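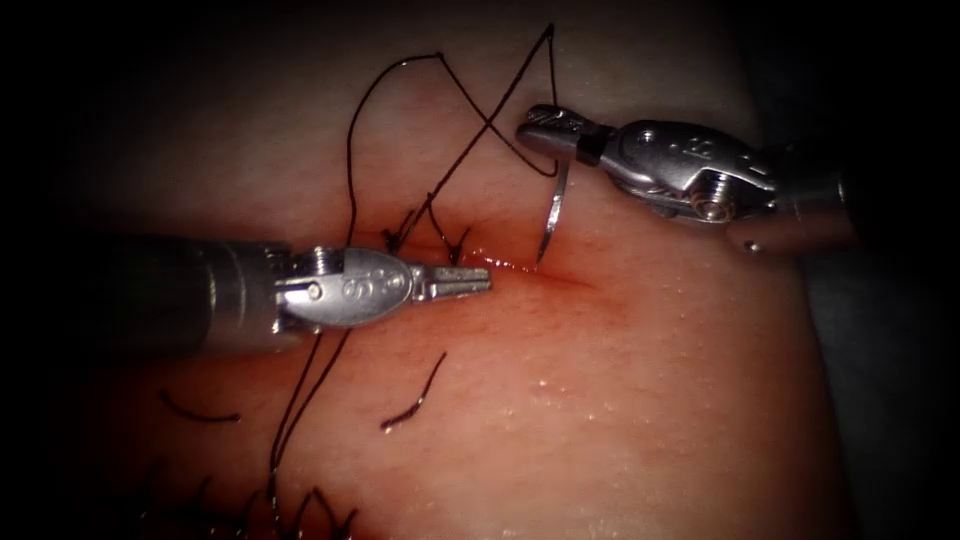
Suture pad, short horizontal incision, left jaws open beside it.

Zepeda Bench Forum > Tissue pads and wound closure

hedska_40
Pad question. I want a short incision for practising interrupted stitches, on a surface with a bit of curve to it. Flat pads teach you nothing about edge eversion. Do you cut fresh for each session or reuse the same slit?

plondley
Fresh, always. Once a slit has had a few passes through it the margins tear and the needle follows the old track. I get 9 incisions from one pad if I space them properly.

sella_m
Disagree. Reusing is fine for the first bite if you shift along a few millimetres. Most beginners waste pads because they cut too deep, then wonder why the edges gape.

plondley
Shifting along works on a long wound. On a short one you run out of edge after two stitches.

hedska_40
Fair. What about surface fluid? The film on the edges in my picture throws a lot of glare and I lose the margin.

sella_m
Blot before each bite. Lower the light as well – a bright centre with dark corners makes it worse.

kerf1798
I would leave it. Real margins are glossy and you need to learn to read them. Blotting every time is a bad habit.

sella_m
For assessment, yes. For the first 40 stitches you want to see where the tip goes in.

plondley
Agree with kerf on this one. Also keep the serrated jaws off the skin edge as far as you can, they crush it.

hedska_40
Noted. Will cut fresh, skip the blotting and compare edges under the loupe in February.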